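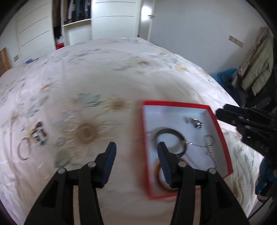

The jewellery sort-out

Most people wear the same few pieces 365 days a year and leave the rest in a tangle. Pirjo Peltonen has spent years sorting other people's jewellery in Favdale, and she starts every job on the bed. A printed sheet is fine. A shallow open box goes down first, and everything else is sorted in or out of it.

Bangles are quick. The dark ones can sit in the box with a silver chain beside them, and a thin silvery one can wait on the sheet until its owner makes up her mind. Chains take longer. Peltonen allows 60 minutes for a drawerful and works the knots with two sewing pins and a drop of baby oil.

Her rule for keeping is wear. If a piece hasn't been out since last August, it goes in an envelope with the date on it. Beads get a separate pouch so they don't scratch the metal.

She charges by the visit and reckons she has untangled some 3,000 chains. Clients in Birnommont usually book her before they move house. Her own collection fits in a biscuit tin, and she last went through it in autumn.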